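2023-09-15 -- grasp runs w/ Oskari

Switched to the 30 Hz policy, retrained overnight on 543 demos. Left hand only, right one parked. Old checkpoint kept closing too early on soft stuff, new one waits for the wrist to settle. 7 misses so far, mostly the plush. Viorica wants the approch height logged too -- added.
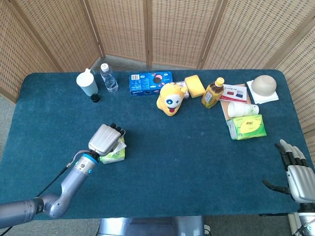
Left hand over the tissue pack, clutter set along the back.

To do: redo thumb offset, ask Tudor re: torque limits.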